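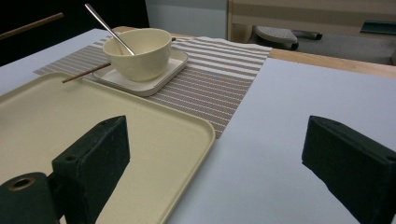
Tray, striped placemat, saucer and bowl on the white table. Spoon in the bowl, chopstick alongside.

Woven placemats on a white table: slip, crumple, cleaning
Board: Tables and Surfaces

hobline_68
Current arrangement as per the photo. Table top is white, placemat is woven in taupe and white stripes, bought from Hakum in May. The mat shifts when a bowl is set down with any sideways force, and the far edge no longer lies flat. I have washed it twice at 30 and dried it over a rail.

Questions are whether the rumpling can be pressed out permanently, and whether a thin underlay is worth having. I would like to keep the tray on the table as well, so space is limited.

Kamlesh Yadav
Two separate problems. The rumple is most likely uneven shrinkage between the warp and the weft. Press it damp, from the middle outwards, with a cotton cloth between iron and mat, then leave it under something flat overnight. A few large books will do. Do not hang it over a rail again, as the fold line sets while it dries.

The slipping is a matter of surface area. A mat that lies flat grips better than one that is lifted at one edge. Fix the first and you may find the second has gone.

trivet
Check the fibre before applying an iron. If it is a polyester or vinyl weave the cloth trick will not save it. Mine went shiny on the medium setting.

hobline_68
Label says cotton, 68 per cent, remainder polyester.

trivet
Then low heat and short passes. I would still try it on a corner first.

Miettinen
I disagree about the underlay being unnecessary. Shelf liner of the open mesh type, cut a finger's width smaller than the mat on all sides, stops movement completely on a table top. I have had it under four mats for 2 years. It needs lifting and wiping every week or crumbs collect in the mesh.

Also, the mat in the photo is at a diagonal to the tray, with its near corner just beyond the corner of the tray. If the two ever overlap, the mat will rock whatever you put beneath it.

Kamlesh Yadav
Mesh liner marks some white finishes. I had a table with a faint grid on it after one summer by a south window. It did not come off with washing-up liquid, cream cleaner or white spirit. I would not put it on a pale surface long term.

Miettinen
PVC liner does that. Silicone does not, in my experience. The packet will state which it is.

firance
Different view: drop the mat. The bowl is already on a saucer, and the tray has a raised rim. Put saucer and bowl on the tray and you have contained the spills and removed the item that moves. I did this at our place in Trondetdale and gained enough room for a second person to eat.

hobline_68
Tried. The tray is plastic and noisy with a ceramic bowl on it, and the saucer slides on it more than the mat slides on the table. The tray is for carrying.

firance
Fair enough. A folded tea towel on the tray cures the noise, but then you have a cloth to wash after each meal.

trivet
Side point. Where does the chopstick go? In the photo one end is over the rim of the tray. If that is usual, a rest would keep it off both surfaces. Bare wood picks up a stain from soy sauce quickly and will pass it on to the white stripes.

hobline_68
No rest at present. I will look for one. The white stripes are the part that concerns me, as the brown hides most things.

Kamlesh Yadav
For soy on cotton: cold water straight away, then a drop of washing-up liquid worked in from the back. Hot water first makes it harder to shift.

hobline_68
Update, 11 February 2021. Pressed damp on low with a cloth, in short passes, then left under books overnight. Far edge is flat apart from one corner. Movement is reduced but still present when the spoon is pushed against the side of the bowl. I have ordered a small piece of silicone liner and will test it on the underside of a shelf before it goes near the table.

Miettinen
Cut it after the next wash, in case the mat shrinks again.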